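4月29日 星期一

先发一条短讯，细节边写边补。Karnero低音铜管周的安排改了，报名截止往后推，地点也换了一处。已经报过名的不用重报，原来的编号继续有效。

十月办，一共7天，大号、上低音号、低音长号都收。Donal Scanlon带大号，Kazue Kawaguchi带上低音号，这两位确定了，合同昨晚签完。 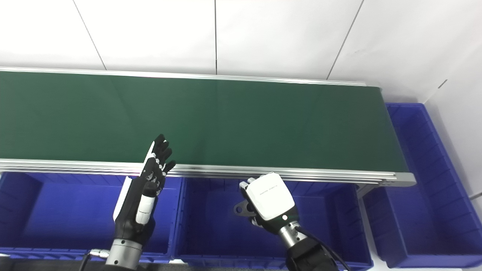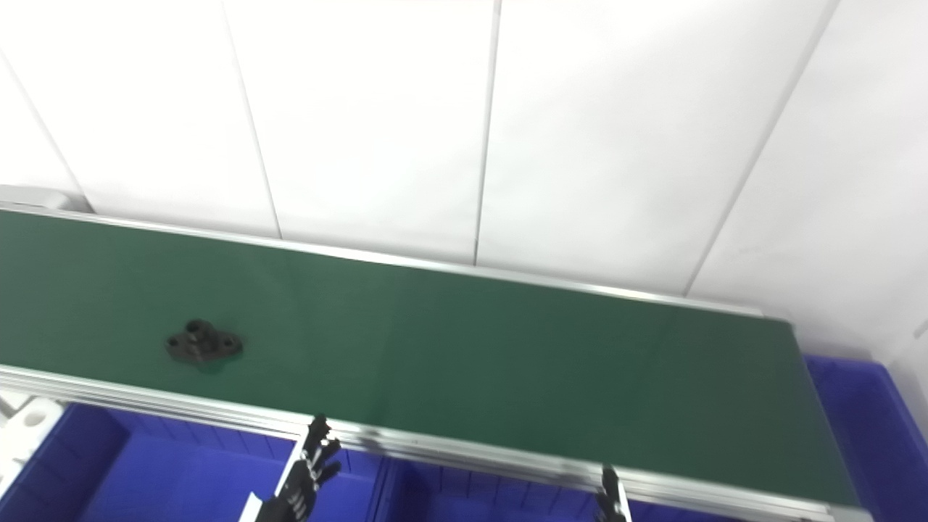 低音长号的老师还差一位，下周应该能定，定了再发。

**改动在哪儿**

原定的开幕音乐会在Useo音乐厅，现在挪到Hegde剧院。Useo那边舞台检修，工期拖了，主办方等不起。Hegde剧院3,154个座位，比原来大得多，票务组这两天都在重新排座。买过票的会收到短信，换座或者退款二选一，短信里有链接，点进去选就行。没收到短信的，先看看是不是被手机拦了，再打售票处电话。

上课的地方没变，还在Saron排练中心。二楼大排练厅给合奏，一楼的小房间给单独课。琴房可以晚上用，到十点，十点以后保安会来关灯，别赖着不走（去年有人赖到十一点半，今年门禁改成刷卡了）。

Hegde剧院的声音跟Useo不一样。Useo混响长，低音出来糊成一团，大号吹快一点的句子就听不清。Hegde偏干，观众席坐满以后更干。Scanlon电话里说他倒是高兴：“干一点好，吐音有没有，一下就听出来。”不过长音会露怯，气不够稳的同学提前练。他建议每天先吹二十分钟长音再碰曲子，弱奏为主，别一上来就吼。

**报名**

分两类，学员和旁听。学员要交录音，两段，一段慢的一段快的，曲目自选，无伴奏或者钢琴伴奏都行。手机录的也收，但别开降噪，一开降噪低音号的尾音全没了，评审听不出你收音收得怎样。录音不要剪辑，中间错了就错了，接着吹下去。文件名写姓名加乐器，去年收到一大堆叫“新录音3”的，对了很久。

旁听不用录音，先到先得。旁听可以进所有大师课，合奏排练只能坐后排，不能进单独课。带乐器来也可以，晚上琴房有空就能用，排在学员后面。

学费1,970，包上课、合奏、开幕音乐会的票一张，不包住宿。旁听价格还没公布，Rajeshwari Alva那边说本周内出。她管教务，所有报名问题都找她，别在评论区问曲目，评论区没人看。

住宿自己解决。Saron附近的小旅馆十月不算旺季，房间好找。带大号的同学订房前问一句有没有电梯，这条是往年学员一再要求写上的。硬盒子搬四层楼，谁搬谁知道。

**新作品**

闭幕音乐会有一首委约新作，Aishwarya Menon写的，给低音铜管合奏加两位打击乐。总谱已经交了，分谱正在校，长度大概十来分钟。Menon自己吹过几年上低音号，所以上低音号声部写得特别满，Kawaguchi看完谱第一反应是问哪里换气。后来两个人通了一次长电话，改了中段，把一条长线拆给两个声部轮着接，现在能吹了。

标题还没定，Menon说排练完再说。

曲子里有弱音器的地方不少，上低音号和大号都要。大号弱音器占地方，中心会准备几只公用的，自己有的最好自己带，公用的尺寸未必合你的喇叭口。低音长号要直弱音器和杯状弱音器各一只。

指挥是Dinesh Poduval。他前年在这里带过合奏，排练风格快，不太停，一遍过去再一遍，问题攒着最后一起讲。第一次跟他排的人容易慌，带支铅笔，边吹边记，休息时间再问。他要求所有人第一次合奏前把谱读熟，“来排练厅是听别人的，自己的音在家里找好”，原话大意如此。

**大师课**

每天上午两场，一场大号一场上低音号，低音长号的看老师什么时候到。每场上台的人由老师从录音里挑，挑不上的也别灰心，单独课每个学员都有。曲目方面Scanlon希望大家不要都报Vaughan Williams那首协奏曲，往届一上午连听好几遍第一乐章，听到后面钢琴伴奏都没精神了。乐队片段很欢迎，瓦格纳、马勒、普罗科菲耶夫都行，带谱，带钢琴伴奏谱的请带两份。

Kawaguchi那边要求另有一条：至少准备一首抒情的小曲子，声乐改编的也可以。她想听句子怎么走，炫技的变奏曲可以报，但排在后面。她还会开一堂讲上低音号替代指法和音准的课，带调音器。第四活塞补偿的那几个低音，很多人吹了几年都是将就着来的，这堂课专门讲，旁听也能进。

钢琴伴奏由中心安排，每人有一次合伴奏的时间，十五分钟，超时就请下一位，不等人。

**乐器维修**

周内有维修师傅驻场两个下午，调活塞、换软木、通卡住的号嘴，小毛病不收钱，换零件按成本算。凹坑不修，没时间。活塞油自己带。往年登记表放在前台，今年改成线上约，约了不来的后面就不给约了。

要托运大号的，航空公司规定各家不同，早问早好，号嘴和活塞油放随身包（油的容量看机场规定）。中心可以代收提前寄到的乐器，盒子上务必写清姓名电话，最早开课前三天收，再早没地方放。

**时间**

新的截止日期教务正在走流程，今晚或明早挂在报名页上，以报名页为准，我这里就不先写了，免得又改。原来的截止日期作废。录音评审结果邮件通知，没录上的自动转旁听候补，不想转的回信说一声。

退费：开课前一个月以上全退，一个月以内退一半，开课以后不退。因为换场地要退音乐会票的不受这条限制，随时可以。

学生乐团整团来听音乐会的，走团体票，团体票只卖楼上。带队老师直接给售票处写邮件，写明人数和要不要大巴停车位，Hegde剧院后门停车位少，先写先排。

另外有人问能不能带法国号来。不能，这次只收低音铜管，圆号和小号的同学可以旁听，也可以买票看音乐会。圆号的活动明年春天另办，还在谈。

合奏分谱开课前三周发电子版，自己打印，到了现场不再提贡纸质谱。打印用A4，单面，别订，翻页的地方Poduval会在第一次排练统一讲。谱架中心有，够用，谱夹灯没有，闭幕音乐会台上光线偏暗，近视的同学自己备一个夹灯。

演出服全黑，长袖，黑鞋。不用领结。

有一处更正：上一条短讯里把Kawaguchi写成教大号的，写错了，她教上低音号，大号是Scanlon。页面已经改掉，转发过旧版的麻烦顺手更新一下下。

低音长号老师、旁听价格、新的截止日期，三样都等消息，出来就补在这条下面。教务电话白天比较难打通，发邮件快些，标题写上乐器名。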